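03/10/2024, bench 2, wrist cam segmentation

Linnea pushed the new Drukell build last night with a note saying shadow rejection is "basically done." I have read that note before, in January, word for word. Ran it anyway with Helge's replay script, 200 wrist frames, old thresholds, no retraining.

Clean frames: fine, as they always were. Trouble starts when the arm throws its own shadow on the table. The mask came back with phantom objects in 8 frames, and in 6 of those the planner treated the blob as an obstacle and went around it. The log calls this "conservative behavior." I call it swerving for a shadow.

Second thing, and I'm less sure of it. The orange-brown mark in the wood gets its own label in a few frames, confidence about 60 percent, then drops out again. Could be color, could be the seam next to it. Kanyarat thinks it's the white balance drifting. Maybe. She thought that last time too.

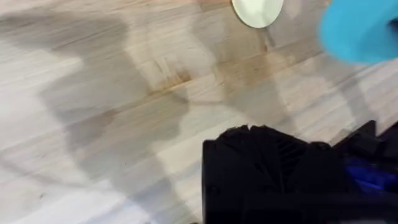

Wrist view, gripper lower right, shadow over the left and center. Stain between the shadow and the white object. Soft from motion blur.

Blur is the part I don't trust in Linnea's numbers. Her test set is all stationary poses as far as I can tell from the file list. If the filter keys on soft edges to call something a shadow, then a smeared frame makes everything look like one, real objects included. Asked her which it is, no answer yet.

To do: rerun with the arm mask projected from joint angles, which Ylva has half working on the Kvam branch. Log raw masks before smoothing. Don't touch the thresholds until both are in. Not merging this build.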